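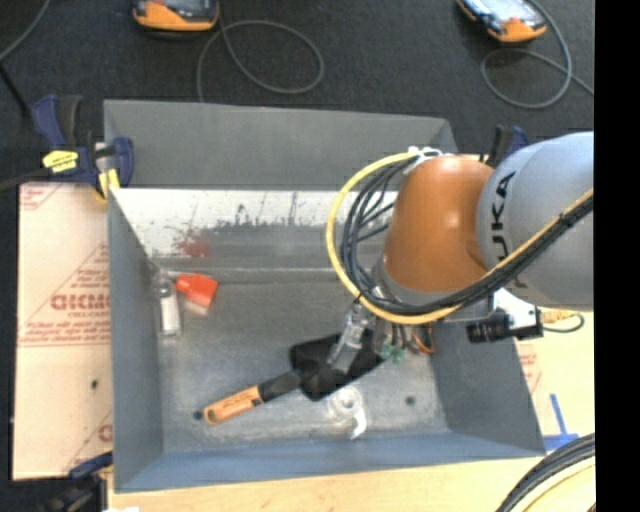 One spatula, and where it ended up

2020-01-08

I spent the first week of the year going through my kitchen utensils. I had been putting it off since April, when I moved to the apartment in Vorthorpe and tipped everything into one deep drawer next to the stove. Most of it came from my old place, and some was left by the last tenant.

I own more spatulas than anybody needs. The one I kept for daily use has a black head and a black shaft, with a light orange grip that is meant to look like wood. There is a slot near the end of the grip, so it can hang on a hook. A broad head matters to me because I make a lot of flatbread and eggs, and a narrow one tears both.

The rest I sorted by how often I had used them since the move. Anything I hadn't touched went in a box for the Negash Street thrift store. That was 5 spatulas, a potato ricer, a melon baller and a pair of tongs with a weak spring. The tongs I threw out in the end, as I didn't think anyone should have to pay for them.

Next was the drawer. I pulled it all the way out, vacuumed it, and wiped it down with dish soap and warm water. The liner had gone sticky at the back where a bottle of sesame oil leaked last summer. I cut a new one from a roll of Trerik shelf liner, which is 2 inches too narrow for my drawer. There is a bare strip along one side. I can live with that.

I also put up a rail with hooks on the wall to the left of the stove. The screws that came with it were too short for plaster, so I used longer ones from the hardware store. The spatula hangs there now, along with the ladle and the small whisk. All of it took 30 minutes, not counting the trip for screws.

The pan lids are still a problem. They don't stack, and the cabinet under the sink is full of Ima jars I keep meaning to use for dry beans. I'll probably do that cabinet next, once I find somewhere else for the cleaning stuff.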